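Rice without the measuring jug

I stopped using a measuring jug for rice in August. A steel cup does the job and lives in the bag with the rice.

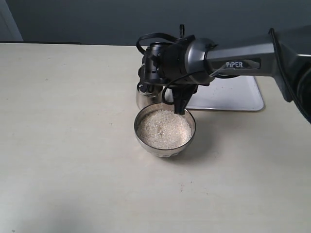 Uncooked rice in the glass bowl, with the steel cup.

One level cup is 300 grams by my scale, enough for dinner and a lunch.

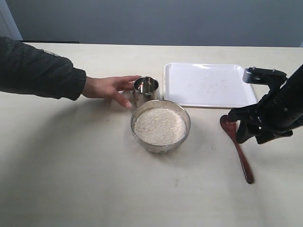
Nives Gatti wrote to ask if I rinse first. She does hers until the water runs clear, and reckons the colour of the bowl matters.

I rinse twice and leave it to soak for 30 minutes. The table gets a wipe while I wait.
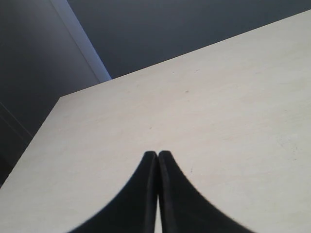
Vinegar and water is fine for that. Stray grains go in the compost.
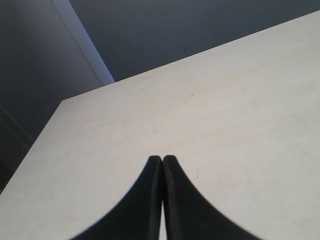 Next week I'll try the brown rice from Dillow.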